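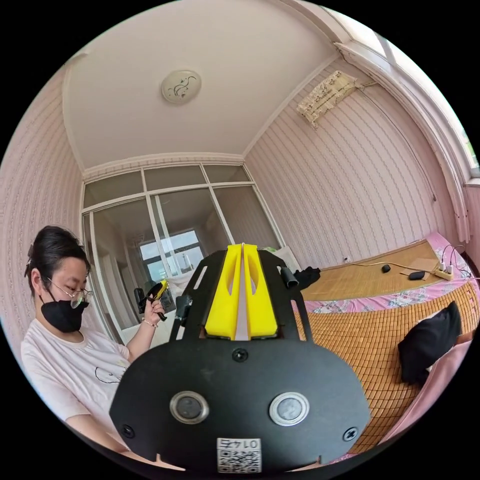 Can you build a decent robot gripper at home, without a proper workshop? With patience and a spare room you can, and most of the patience goes on the fingers.

Faustino Beltrán started his in June, on evenings when he should have been doing the accounts, and he called it Mimix after a cat he had as a boy. He'll tell you (at some length, and over a very good coffee) that the first pair of fingers was far too stiff. They held a spoon beautifully and crushed every grape in the house! So he cut windows in the next pair, and slanted the faces, and went on fiddling until a grape came through whole.

The parts came from Valdovinos, a little shop that still writes its receipts by hand, and the whole lot cost him 300 euros, which he thinks is fair and his brother thinks is madness. The body is held together with 16 screws of two different lengths, and he has mixed them up more often than he'd like to admit.

On Wednesday evenings he takes it down to Fadenen, the shared workshop by the canal, where people pass it round and squeeze it and tell him what's wrong with it. The grip is a touch wide for small hands, they say, so that's next, along with a quieter spring and perhaps, if the weather stays poor, a second one for the left hand.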